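Skerkari tabletop cell

The Skerkari cell is a two-armed robot workstation used for small sorting and clearing tasks on an ordinary table. It was put together by the Minda workshop in Buchanan, and it has become a favorite among people who like machines they can look after with a screwdriver, a soft cloth and a bit of patience. The arms run on the Flamum controller, a compact unit that sits under the table.

Layout

The cell has 2 arms that reach over the table from opposite sides. Each one ends in a parallel gripper, and their work areas meet near the middle. That shared zone is where most of the fun happens – and also where most of the setup time goes, because either arm can get in the other's way if its home position is off by even a little.

The work surface is a white tabletop covered with a large sheet of brown paper. Paper is cheap, cuts the glare from the lamps and can be swapped in minutes. Sheets are changed after 100 runs, or sooner if a crease starts to lift.

Setting up a task

Objects go down before the arms are powered. In a typical clearing setup, a basket stands on one side, a plate in reach of the other arm, and a rack at the edge of the table. The operator then moves each arm slowly through its path by hand and watches the gripper cable the whole way. It needs enough slack for the wrist to turn freely, but a loop that is too generous can catch on a rim.

The right gripper comes down over a round plate holding a crumpled piece of silver foil or wrapper, its cable looped across the rim, while the left gripper stays empty beside the white wire basket. A clear rack of pink and blue-gray cylinders stands at the right. 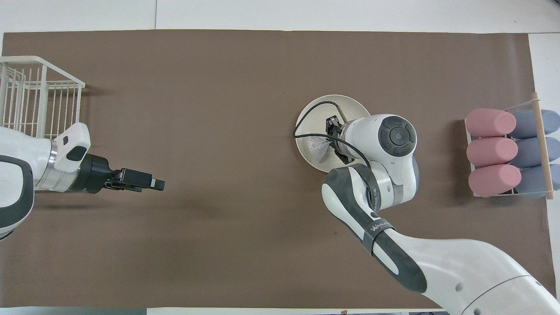 Routine care

Daily care is pleasantly simple. Gripper fingers are wiped with a dry cloth and opened and closed a few times with nothing between them. Both fingers should travel the same distance. Any grinding is a reason to stop and take the gripper off at the wrist.

Straps and cable ties are checked by hand. The full inspection list has 43 points, most of them screws, and a practiced operator can get through it in 49 minutes.

Common repairs

Worn cables are by far the most frequent fault. The usual sign is a gripper that drops out only when the wrist is turned, which makes the problem wonderfully easy to find: hold the wrist still, flex the cable gently and watch the status light on the controller. Replacement cables are fitted from the gripper end first.

The home position is set again after every cable change. The current service notes are dated 2/5/26.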